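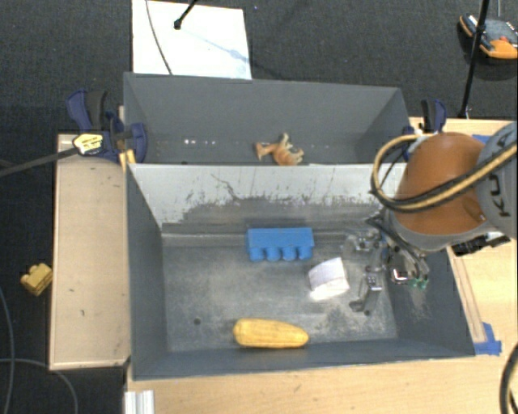
Loose Pieces: The Gray Bins

Fallgate Toy Library keeps its toys as sets, in boxes with a card on the front. Pieces that come back without a set go into the gray bins in the sorting room. A block turns up in a bag of train track, or a piece of play food comes back in a box of puzzles, and it waits in a bin until someone works out where it belongs.

This page covers the year-end sort. Most of it is about play food and blocks, which make up the larger part of what goes astray. If you borrowed a set this year and came up short when you packed it, please read to the end. Your piece may be here.

Posted 25 Dec 2022

In the front bin

Blue block, yellow corn, small white box. The block has four rounded studs in a row. The ear of corn is lying on its side near the wall of the bin.

The blue block

Blocks are the hardest thing we sort. The library has blocks from several makers and a good many of them are blue. Color is no help on its own, so the first check is the row of studs and the second is whether the block grips a known block from the set. If it slides off or has to be forced, it is from a different maker and goes in the mixed tub.

Our large block sets are boxed by quantity and don't have a fixed list of pieces. A block that fits one of them goes in whichever box is lightest. The small themed sets do have a list, and those are the ones where a single missing block matters. The harbor set and the fire station set both went out short in the fall and both are still short.

If you have a bright blue block at home with a single row of studs and you don't know where it came from, bring it in. You don't need to bring the set.

The corn

Play food comes in three kinds here: whole pieces, pieces that are cut in half and stick back together, and pieces that belong in a holder or a carton. Whole pieces are easy. An ear of corn can be matched by color and length against the picture on the set card, and the older cards also give the length in inches.

The Vasotetti market set has corn in it. So does the farm stand set, and so did a picnic basket that was retired a few years ago when the lid hinges gave out. We kept the food from the picnic basket as spares. A borrower who returns the market set without its corn is usually given a spare to close out the card, and then the first ear comes back weeks later. For that reason there is often one more ear of corn in the building than there are places to put it.

Spare corn goes in the drawer marked VEG. Please don't put it in the farm stand set unless the farm stand set is missing one. That set has gone out with double vegetables before, and then the next family spends an evening wondering which ones to return.

The small white box

Small boxes are slow work. Play kitchens and shop sets are full of little cartons and packages, and once the label has worn or peeled off they all look much alike. We go by size. There is a sheet taped inside the cupboard door with the outline of every carton we own, traced in pencil, and you set the box on the outlines until one fits.

Anything that matches no outline goes on the windowsill for a month. Borrowers are welcome to look along the windowsill while they wait. After that it goes in the general shop tub, where children use such things as parcels, soap, bricks, medicine or cake.

About the bins

The bins are older than the library. They came from the Gakis warehouse on Tse Road when it closed, along with the steel shelving in the back hall. They're deep enough that pieces don't bounce out when a bag is emptied, and the sloping sides make it easy to reach down to the bottom.

We have been asked whether they could be replaced with something brighter. They could, but gray is a good background for sorting. Yellow, blue and white pieces all stand out on it, and a dark piece can be found by feel. They are wiped down at the end of each session and left to dry before anything goes back in.

How the sort is done

A bag of loose pieces is never emptied straight onto the table. It goes into a bin first, a little at a time, and pieces are taken out one by one. Round things roll, and we have lost enough wooden peas under the radiators.

From the bin, each piece goes to one of the trays along the wall. The trays are marked FOOD, BLOCKS, PEOPLE AND ANIMALS, VEHICLES, TRACK, and DON'T KNOW. The last one fills fastest in the first hour and then goes down as people pass by and recognize things.

Once the bin is clear, the trays are worked through with the set cards. A card that is short by one or more pieces has a red paper clip on it. You find the card, check the piece against it, put the piece in the box and take the clip off. If the card is short by more than one, the clip stays on and the found piece is ticked in pencil.

Broken pieces go in the bucket by the door, even when they look fixable. They're checked later under a better light. A cracked block can have a sharp edge that is easy to miss — run a thumb along the seam before you decide it's fine.

Washing is done last. Play food goes through warm water and dish soap and is laid out on towels. Wooden pieces are wiped with a damp cloth and nothing more.

The tally

665 loose pieces were sorted. That is higher than the summer sort, which only covered track and vehicles.

27 sets are complete again and back on the shelf. Most were waiting on a single piece. The long-shelved bakery set is one of them, and it can be reserved as of now.

8 sets are still short and will stay off the shelf until the spring sort, except for the fire station, which plays well enough without the missing block and is going out with a note in the lid.

2 sets have been retired. Their pieces have gone into the spares drawers.

Still looking for

Harbor set: one block, blue, single row of studs. Also the short gangplank.

Fire station set: one block. The color on the card is listed as red or blue, depending on which printing of the set we own, and the cards don't say.

Vasotetti market set: the lid of the egg carton, and a lemon. The corn is accounted for.

Farm stand set: the chalk sign. A homemade one is in the box for now.

Doctor's set: a small box that holds the bandages. If it has lost its label it will be plain on all sides.

Train set C: two curved pieces of track. Straight pieces have been offered several times and we have plenty, thank you.

Noah's ark: one giraffe.

Returning pieces

Loose pieces can be dropped in the slot beside the front door at any hour. Put small ones in an envelope or a sandwich bag so they don't get caught in the flap. A note with the name of the set helps, if you know it. If you don't, leave the piece without a note and it will go into the bin with the rest.

There is no charge for a late piece. The charge on the card is for a whole set that comes back late, and it stops on the day the box is returned, even if something is missing from it. Some families hold a set back for weeks while they hunt for one carrot. Please bring the box back and send the carrot when it turns up.

Pieces that aren't ours do come in. We keep them on the windowsill with the small boxes. So far this December the windowsill has a doll's shoe, a chess bishop, half of a plastic tomato, a domino and a wheel. If any of those are yours, take them home. There's nothing to sign.

Packing a set to bring back

Use the card. Lay the pieces out on the floor or a table in the same order as the list, and put them in the box from the bottom of the list up. Heavy pieces go in first and the card goes on top, face up.

Check inside the pretend oven, if the set has one. Check pots with lids. Check any basket with a lining. These three places account for a good share of what people report as lost and then find in the box after all.

Blocks should be pulled apart before packing. Joined blocks get counted as one, and a small one stuck under a large one is easy to overlook at the desk.

If something has broken, put it in the box anyway and tell the desk. A broken piece can be crossed off the card the same day, while a missing one keeps the set off the shelf.

The desk closes for the holidays and opens again with the normal hours. The slot stays open the whole time.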